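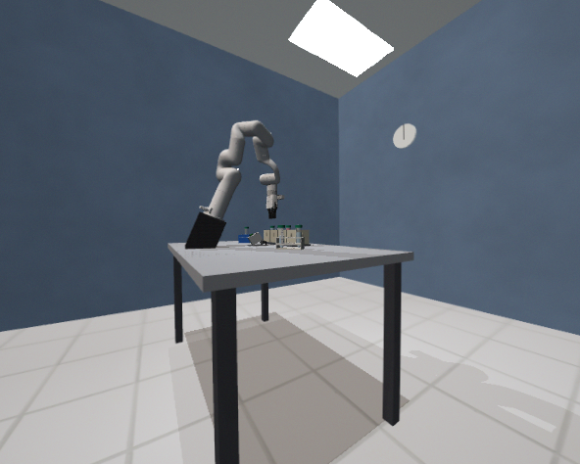
Gelivix Vial Rack Set, simulated

2509 recorded runs of one arm working over green-capped vials, every one made in software. Vernby calls the set "lab ready." We sell it and we'd be slower to say so. Rendered caps don't stick, and rendered racks don't get bumped by a sleeve.

Fine for a first round of training. Plan on adding at least 60 runs from your own bench before you trust the results.

License: 2 seats
Sample pack: 20 runs, free
Next update: January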